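Home | About Us | Programs | Facilities | Admissions | Contact

About the Hendard School of Building Care

Print this page | E-mail this page

The Hendard School of Building Care prepares adults for paid work in the cleaning and daily upkeep of offices, clinics, schools and shared workspaces. The School was founded by Valquíria Xavier, who had spent her working life supervising cleaning crews in commercial buildings and who believed that the trade deserved a proper course of study. She taught the first group herself, in two rented rooms above a print shop on Padness Street. The School has occupied its present building on Vinditz Avenue for most of its history.

Our students come to us from many kinds of work. Some are entering the trade for the first time. Others have cleaned for years and wish to move into a supervisor's post, for which many employers now ask for a certificate. Instruction is given in English, with reading support available on request.

Our Programs

The Certificate in Workplace Cleaning is the School's main program. It consists of 300 hours of instruction, divided between the classroom and the practice floor. Students study floor types, safe use of cleaning products, equipment care, waste handling and the planning of a shift. The final assessment is practical. Each student is given a room and a written work order and is expected to leave the room in the condition the order describes.

The Supervisor's Certificate is open to those who have completed the first program or who can show equal experience. It covers scheduling, site inspection, supply ordering and the training of new staff. Washington Honorato has directed this program since it was introduced and continues to teach the inspection course.

A short course in record keeping is offered each November. It carries no credit toward either certificate.

The Practice Floor

The School teaches floor care in furnished rooms. An open floor with nothing on it is simple to mop, and few of our graduates will ever be paid to clean one. Students learn to plan a route before any equipment is brought out, to move what may be moved, and to work around what may not.

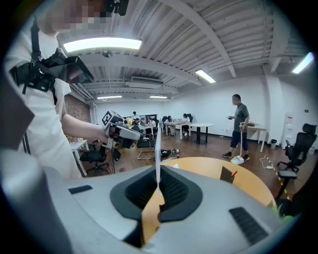

Shared workrooms receive particular attention in the second half of the Certificate. A room of this kind is in use for most of the day, and the person cleaning it must respect both the people and the property in it. Wooden floors call for a well-wrung mop head and a steady hand near the furniture. Office chairs are rolled clear and returned to their places. A power strip with its cable lying on the floor, as in the room shown, is treated as a fixed obstacle - the mop does not pass over it, and the area next to it is finished with a dry cloth. Striped floor tape is likewise left in place, and students are taught to work along the line so that its edges do not lift. Small trash bins are emptied before floor work begins.

Tabletops and desks are covered in a separate unit under Štefánia Sýkora. The rule taught there is a plain one: personal items are not moved without permission, and a surface that cannot be cleared is noted on the work order for the next shift.

Our Staff and Facilities

Hsin-yi Cheung serves as Principal. Ansel Kowalczyk manages the equipment store, where students sign out mops, buckets and cloths at the start of each session and return them clean at the end. The store is open to graduates on the same terms for 3 months after they complete their course.

The School's library holds 667 titles on building care, safety and small business practice. The Frota Room, on the ground floor, is used for lectures and may be reserved by graduates for meetings.

Admissions

Applications are accepted throughout the year. Applicants must be 18 or older and should be able to stand and walk for the length of a practice session. The registration fee is $470 and includes two work shirts and the course handbook. Visits may be arranged through the front office - prospective students are asked to wear closed shoes.

This page was last revised on July 14, 2025.

Print this page | E-mail this page | 3 shares | 0 comments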